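Chapter 4
Paying for What Was Free: Subscriptions on Social Platforms

Learning goals
After you finish this chapter, you should be able to explain why a free platform starts to sell subscriptions, and to read a simple table of subscriber numbers.

In February, the small photo-sharing service Niker offered its members a paid plan for the first time. The members could still post and comment without paying. Those who paid got longer videos, a page without advertisements and a folder for saved posts. In the first week 358 people signed up. By the end of the month there were 1657 of them, and the product manager, Shireen Sibiya, had to decide if this was a good result.

Her question is harder than it looks. A platform which lives from advertising wants many visitors -- also those who come only for a minute. A platform which lives from subscriptions needs a smaller group that stays and pays every month. Most companies try to have both, and the two wishes can pull the design of the product in different directions.

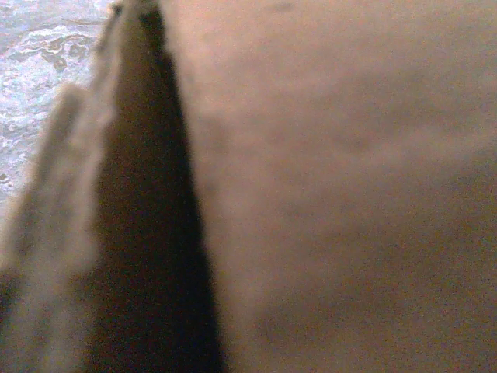

KEY TERMS
free tier, paid tier, conversion rate, churn

We call the part of a service that costs nothing the free tier. The conversion rate is the share of free users who move to the paid tier in a given period. Churn is the share of paying users who cancel. A company can have a high conversion rate and still lose money, if churn is high too.

Compare Niker with its competitor Allo. Allo had 2100 subscribers at the start of its second year, but 600 of them left after the price went up. Its founder, Tshepo Ngubane, answered by moving one paid feature, the scheduling of posts, back to the free tier. Section 4.1 looks at this decision in detail. Section 4.2 comes back to Niker and to the numbers that Sibiya had on her desk.

Before you read on, write down one online service you pay for and the feature that made you start to pay.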